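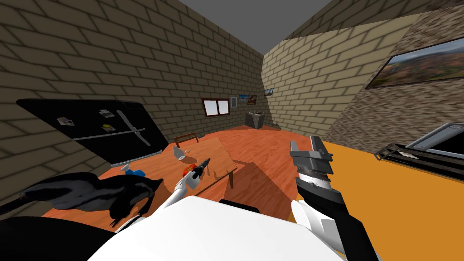 I finally gave up on sourdough in August and went back to plain soda bread, and I'm so much happier! 500 grams of flour, a carton of Pultley buttermilk, oven at 200, done before the coffee's cold. 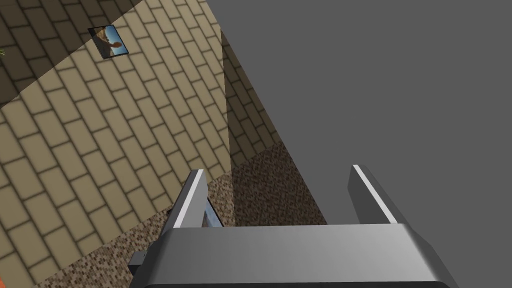 My loaf still comes out a bit lopsided – I blame my shaping. Bare metal with a shine on it, like that gray there, is what I want in a bread pan, so I'm hunting for one.
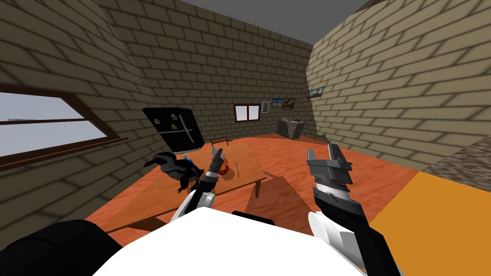

Until then it's the old cookie sheet, and butter, lots of it.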